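In praise of the four-song EP

Last updated: January

I have played the Lisdale EP eleven times since breakfast, and I could do that because it goes for fifteen minutes. Four songs! You put it on while the kettle boils, you're still humming the second chorus when the last one fades, and then you flip it and go again. By the weekend I'll know every cough and count-in on it. I can't remember when I last knew an album that well by the end of its first week, and I love albums.

So I want to make a case for the EP. I don't mean the EP as a stopgap, or the thing a band puts out while the label decides whether it likes them. I mean the EP as my favourite size for a record, the one I'd keep if somebody came to the house and told me I could only keep one shelf.

The Lisdale one is a good place to start. The opener is all rattle, two guitars chasing each other up the neck and a snare that sounds like someone dropping cutlery down a stairwell. Track two is the single, if they do singles, and it has a chorus so big they only let you hear it twice. Then the slow one. Then a six-minute closer that wanders off and starts building a little cathedral out of one organ note. On an album the closer would be sitting at track eleven and half the people who bought it would never get there. On an EP it's a quarter of the record, so you hear it every time, and by the fifth go you're waiting for that organ like it's dessert.

I think bands write differently when they know there are only four slots. There's no room for the mid-tempo thing that's there to get you from one good bit to the next. Every band has those songs and they're always the ones that turn up in the middle of side two, a bit beige, a bit long, with a title like a street name. Ask a band to pick four and the street-name song is first out the door. What's left is the stuff they argue about in the van.

And they can afford to be strange. An album costs a fortune in time, even if you make it in a shed, and after two years of somebody's evenings it's natural to want it to represent you properly. An EP can just represent you in March. I've heard a jangle-pop band do a whole EP of drum machine songs and then never touch a drum machine again. I've heard a metal trio do four lullabies. Both were wonderful and neither would have survived being stretched to forty minutes. 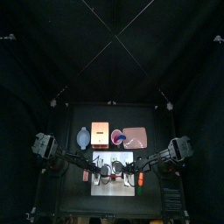 Nakurau are the band I always bring up at this point, usually to somebody trying to get past me to the bar. They've got five EPs now and still no album. People ask about it in every interview as if they were asking a couple when they're going to have a baby. I hope they never make one. Lined up together those five records are better than a discography, they're more like a diary. You can hear them learn to play. The first is recorded so badly that the bass is really more of a rumour, and it's got a song on it I'd put up against anything. On the second they've found a keyboard. On the third they've found out what the keyboard is for. The fourth is the one with the brass and the fifth is just voice and guitar and some very loud crickets, and if you'd waited for all of that to be boiled down to one tidy debut you'd have lost the rumour, the crickets and probably the brass as well.

The first one was a run of 264 copies, sold off a trestle table with the sleeves still a bit tacky from the spray paint. Mine has a thumbprint on the back. I drove to Wolten to see them the winter it came out and there were maybe thirty of us in a room behind a bakery, and they played all four songs, then a cover, then the first two songs again. It's still one of the best gigs I've been to. The second time through the opener the whole room knew the words, having learned them twenty minutes before. Try doing that with an album launch!

That's the other thing about the format, it's kind to people in the crowd. If you've got fifteen minutes on the bus on the way to a show, you can arrive knowing everything the support act has ever released. I do this all the time and I recommend it to anyone. You get to be the person down the front shouting for the slow one. The band looks at you with such astonishment. I've made friends that way, and once got a lift home.

Now, I know the objections, and some of them are fair.

The first is money. A vinyl EP costs very nearly as much to press as a vinyl LP, and the shops can't charge LP money for it, so a small label looks at the sums and sighs. The good people at Margaritis, who put out more twelve-inch EPs than is probably wise, told their mailing list last year that they'd sold 448 of one title and still only just covered the mastering and the post. I believe them. I also bought three of those 448, two of which were presents. But there are cheaper ways to do it. Tapes are cheap. Downloads with a folded lyric sheet are very cheap, and I'll happily pay album-ish prices for four songs I'm going to play a hundred times. Work it out by the listen and it's the best value in my house after the teapot.

The second objection is that EPs don't get reviewed. This is true and it's daft. Most of the places that still write about records at any length save the length for albums, and an EP gets a line in a round-up if it's lucky. I'd love to see that change. Give me eight hundred words on four songs, two hundred for each! Think how closely you'd have to listen. Somebody would finally have to say something about the bass player.

The third is the one I have most sympathy with, and it's that everything is already getting shorter. Shorter songs, intros chopped off so you don't skip, choruses turning up before you've got your shoes off. Isn't the EP just more of the same, a snack for people who can't sit still? I've thought about this a fair bit, mostly in the car, and I don't buy it. A good EP asks you to sit through the whole thing in order, which is more than most hour-long albums manage with me these days. My playlist for doing the dishes has 2000 songs on it and I couldn't tell you what comes after what. I could recite the Lisdale EP to you in my sleep, gaps included. The gap before track three is one breath longer than you expect and it gets me every time.

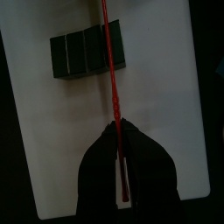
White board, black surrounds.

I should talk about sequencing, because it's where the four-song record really sings. With a dozen tracks you're managing a long dinner. With four it's closer to a good joke, where moving one word would wreck it. There are two classic shapes. One is loud, louder, quiet, enormous, and that's the Lisdale shape, and it was the shape of nearly everything I bought as a teenager. The other is the slow fade, where it starts at full tilt and each song takes something away until you're left with a hum. Nakurau's third does this and it is devastating with headphones on. The drums go first, and you don't notice until the middle of the next song that you've been missing them.

I've got less time for the EP that's really a single with three remixes stapled on. I've bought plenty, and one of them in every ten is great, but it's a different animal and I wish it had a different name. The same goes for the "companion EP" that arrives six months after an album with the four songs that weren't good enough for it. You can hear the lack of love in those. They've got no front door. The songs just stand about in the hallway with their coats on.

Five songs is fine, by the way. Three is fine if one of them is long. Six makes me nervous, and at seven I think we should all be grown-ups and call it a mini-album.

If you've never really been an EP person, start small and local. Go and look at whoever's third on the bill at your nearest pub this month and see what they've got on the table. It'll be four songs, it'll cost less than two beers, and there's a decent chance it has their best song on it, the one they'll re-record in three years' time with a proper producer and all the wobble taken out. The wobble is what you're paying for. Get it now while they still think it's a mistake.

My own player keeps a count, and it says the opening track of that first Nakurau record has been played 3568 times. I've left it running overnight once or twice, so take a bit off for that. I'd still say I'm not sick of it. The bass comes in late, the singer laughs in the second verse at something someone's done in the control room, and then it's over in two and a half minutes and there are three more to go.

Lisdale are playing Wolten next, in the room behind the bakery, and I've got my ticket. Doors are at 7.30 and the first band is on at eight. I haven't heard of them. They've got an EP out, though, so I'll have learned it by the time I park.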